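Trusero
@trusero_bench
18/11/2024

Posting some notes on how we gather examples for the rice cooker task. People keep asking what the work is like day to day, so this is a long one.

The task sounds small. Get rice into a cooker with an arm that has a simple gripper and no sense of touch. We started on it in March and are still recording.

As of this morning we have 3,977 recordings on the drive. After sorting, 2,473 are in the training set. The rest are duplicates, bad starts, dropped camera feeds, or runs where the person driving the arm got lost and stopped.

All of them are driven by a person. The model copies what it is shown, so if the driver hesitates over the rim, the model learns to hesitate over the rim. We found that out with the first batch, which we call Ratholm, and most of Ratholm is now in a folder we don't use.

The second batch is MacRitchie. Same arm, same table, stricter rules for the driver. Start from the marked pose. Don't stop in mid-air. If you miss the rim, back off all the way and come in again.

We keep the misses in if the recovery is clean. A set made only of perfect runs gave us a model that had no idea what to do two centimeters off target.

Steel is the hard part. The inner pot is shiny all the way around and the reflections shift whenever someone opens the blinds. For a while the model treated a bright streak on the pot wall as something worth reaching for. Blinds stay shut now.

White cooker on a white table doesn't help either. We thought about a colored mat and decided against it – plenty of kitchens have white counters, and we'd have to solve it later anyway.

Every recording gets three labels: what's in the pot, where the gripper is at the start, and whether the run counts. The first one matters more than we expected. Early on we had almost no examples with an empty pot, and the model would go through its motions as if there was rice in it.

Grains on the pot wall get labeled as rice in pot, even if there are only a few. We argued over that for a week.

Labeling is slower than driving. On a good day one person can drive 33 runs before lunch and then spend the rest of the day tagging them in Dinside, our labeling tool. It crashes if you sort by length, so don't sort by length.

Some views of the bench:
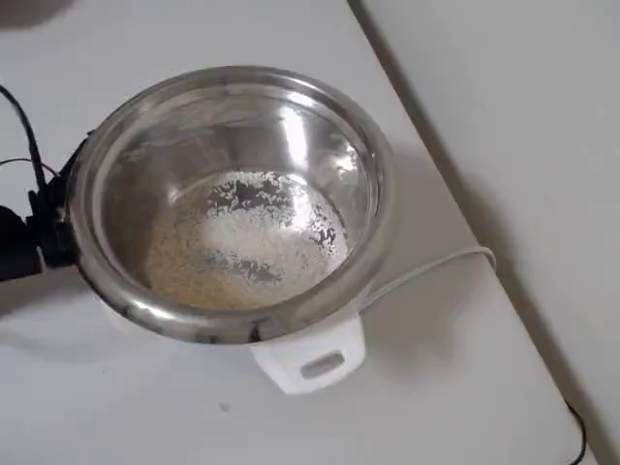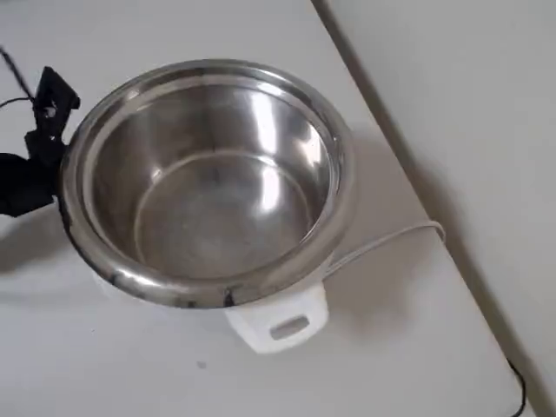
Rice in the first, empty pot in the second. 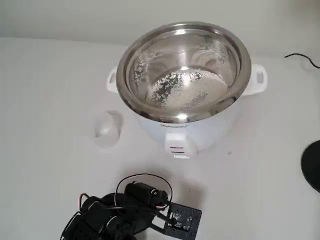

3 min read

The last view shows much more of the gripper. Wires near the motor are a thing to watch on any setup like ours, and checking them is on the list before each session. So is wiping the pot rim.

Next up is more variety in where the cooker sits. Too many of the 2,473 have it in nearly the same spot, and the model gets worse fast when you slide it toward the wall.

After that, a second cooker with a different handle. Will post numbers when the new batch is sorted.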